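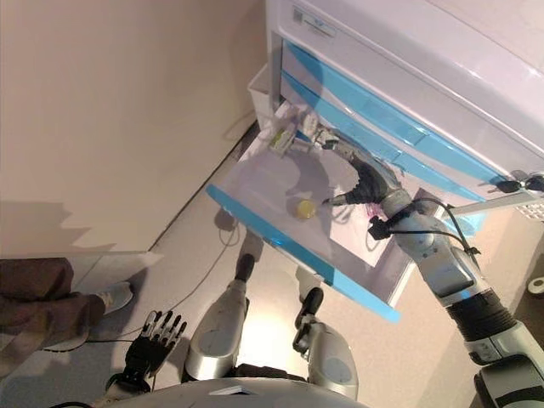
Why did I offer a draw in round four with an extra pawn on the board? I had four minutes left against his nineteen, and the rook ending needed more care than four minutes would buy.

Sunday, late. Clurndale Open, round four of five. Two wins, two draws, so 3 points and shared second place behind a single leader on 3.5. The pairing for the last round goes up at nine tomorrow. I expect Black against one of the Groltier club players, as I have had White twice in a row.

Game notes while they are fresh. Opening was a Queen's Gambit Declined, Exchange Variation, with the knight on e2 instead of f3. I castled short and prepared f3 and e4. He put his rook on e8 and his bishop on d6 in the usual way and then spent a long time on move 12, after which he played c5. I had not looked at c5 in that exact position. I took on c5, he recaptured with the bishop, and the isolated pawn on d5 became the whole game.

I won the pawn on move 21. The engine will probably say there was a better way to do it, with the knights kept on. I traded one pair too many. After the queens came off I had rook and four against rook and three, all on the kingside, and his rook was active behind my pieces. Theory says this is normally a draw with correct defense. He had shown no sign of defending badly, and his king already stood where it should.

Clock use was the real fault. I spent 22 minutes on the decision to push e4 or hold it back, and held it back. The increment is ten seconds, enough to shuffle and not enough to calculate. Same problem as at Bimora in March, where I lost on time in a position that was close to equal. I have been writing my remaining time on the scoresheet every five moves. It records the problem accurately and does nothing to fix it.

Round three needs less space. Sicilian, Alapin. My opponent dropped a piece to a pin on the e-file and played on until the exchange of rooks. Short game, which left two hours free for lunch and a walk down to the river.

The playing hall is cold near the doors, and boards one to six are near the doors. The new sets from Clegg are a good weight, but the bishops and pawns are close in height and I reached for the wrong one twice. No touch-move claim either time – I stopped short of contact.

First prize is 3,000 and it goes undivided if there is a clear winner. I need a win tomorrow and a loss by the leader to take it alone. A draw should still hold a shared place somewhere in the top group.

Preparation for the morning: Caro-Kann, Advance, the lines with c5 on move three. I will review the 4.dxc5 positions only, one hour at most. Against 1.d4 I stay with the Slav and do not look anything up.

Alarm at seven. Two pens in the jacket – the blue one ran dry at move 30 today.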